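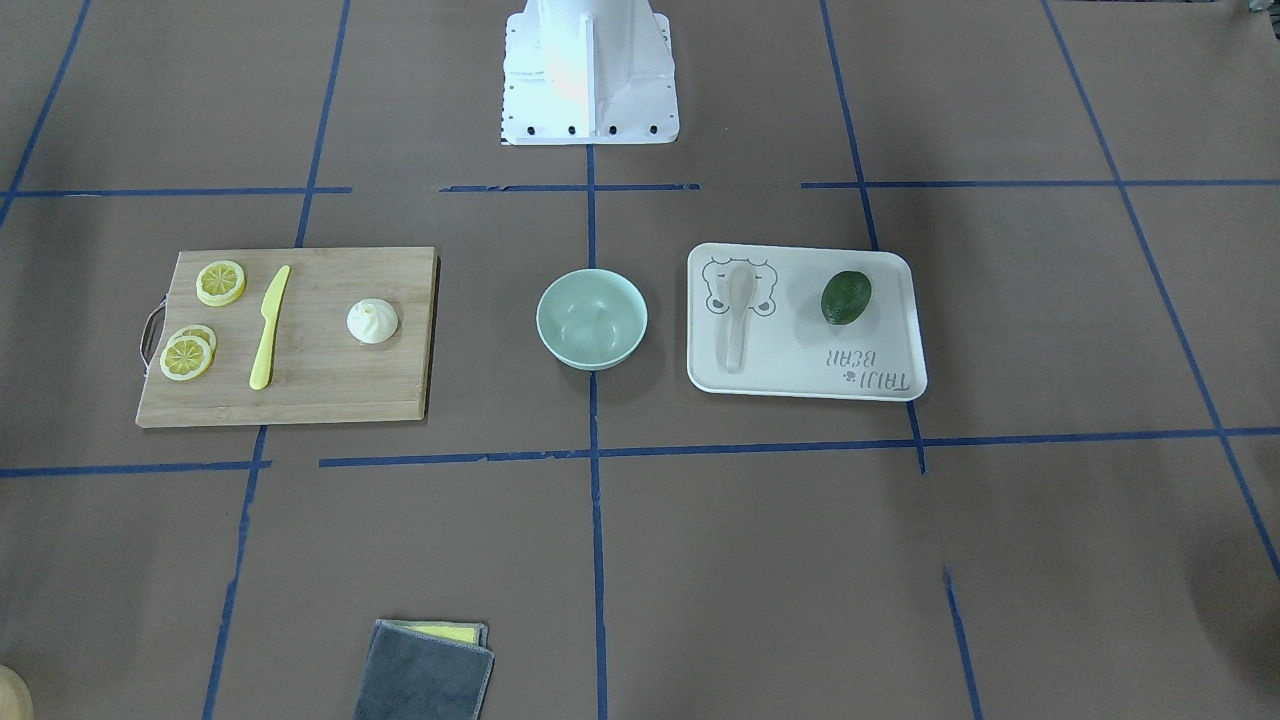
Volume 14, page 407

Reference > Food and Kitchen > Preparation Equipment > Cutting Board

Cutting Board

By the Rania Household Reference editorial staff
Updated 26th May
Shares 200 | Comments 14

A cutting board, also called a chopping board, is a flat, portable surface on which food is cut with a knife. It protects the counter or table beneath it, spares the edge of the blade, and provides a defined area that can be lifted and washed separately from the rest of the kitchen. Boards are made from wood, bamboo, plastic, rubber, glass, and stone. The rectangular form is the most common in domestic use, although round, oval, and paddle-shaped boards are also widely sold.

Materials

Wooden boards are generally made from close-grained hardwoods such as maple, beech, and walnut. In an edge-grain board, long strips are glued side by side so that the grain runs parallel to the cutting surface. In an end-grain board, short blocks are set upright, and the knife meets the ends of the fibers. End-grain boards are heavier and more costly, and they are considered easier on knives.

Bamboo is a grass, but it is worked and sold alongside wood. The stalks are split, planed into strips, and laminated under pressure. Finished boards are usually light tan, with narrow stripes or faint lines of grain. A darker, caramel-colored bamboo is produced by steaming the strips before they are joined. Bamboo absorbs less water than many hardwoods and is comparatively light, but it is also hard, and knives used on it may need more frequent sharpening.

Plastic boards, most often of polyethylene, are inexpensive and can usually be washed by machine. They do not need oil, but deep scoring is difficult to clean and is the ordinary reason for replacing them. Glass and stone boards resist stains and odors. Both dull a blade quickly and are better suited to serving or to rolling pastry.

Handles and Fittings

Many boards have no handle and are lifted by the edges. Others have a slot cut through one end, a recessed grip on each side, or a projecting wooden neck. A further type has a separate metal handle attached to a short edge, commonly a curved loop that extends beyond the board. A handle of this kind allows the board to be carried or hung without reducing the cutting area. It also adds to the overall length, a point to be considered when the board is stored in a drawer. Metal fittings should be dried after washing, and any screws should be checked for looseness.

Some boards have a shallow groove near the edge to hold juice. Rubber feet may be fitted to prevent sliding, although a board with feet can be used on one side only.

Use with Citrus Fruit

Lemons, limes, and oranges are among the foods most often sliced on a small board. A lemon cut across its width yields round slices in which the segments of pulp spread from the center, enclosed by a band of pith and a yellow rind. Such slices are used in drinks, with fish, and as a garnish for cakes and cold desserts. A cut made lengthwise produces wedges, which are easier to squeeze.

For even slices, the fruit is steadied with the fingertips curled under, and a small end piece is removed first. A serrated knife is often preferred for its ability to enter the rind without pressing out the juice. Seeds are removed with the point of the knife. Slices to be served later may be moved to a tray or shallow dish and covered.

Lemon juice is acidic and can lighten the surface of an untreated wooden or bamboo board if it is left standing. The board should be rinsed soon after use. The same property accounts for the household custom of rubbing a stained board with a cut lemon and coarse salt.

Care

Wooden and bamboo boards are washed by hand in warm, soapy water, rinsed, and dried upright so that air reaches both faces. They should not be soaked or placed in a dishwasher, where heat and prolonged wetting cause warping and the separation of glued joints. Food-grade mineral oil is applied with a cloth, left for several hours, and wiped away. Olive oil and similar cooking oils are unsuitable for this purpose and may turn rancid.

Separate boards are recommended for raw meat and for foods eaten without cooking. In commercial kitchens the distinction is frequently made by color. Light surface roughness can be removed from a bamboo board with fine sandpaper, after which the surface is washed, dried, and oiled again. Boards with open cracks should be discarded.

Sizes

Domestic boards are sold in small, medium, and large sizes, but the terms are not standardized. A board 300 millimeters long and 200 millimeters wide is suited to fruit, cheese, and herbs. Larger boards are preferred for bread, roasts, and leafy vegetables. The board should be shorter than the depth of the counter and small enough to fit in the sink for washing.

See also: Butcher block; Citrus knife; Mineral oil; Serving tray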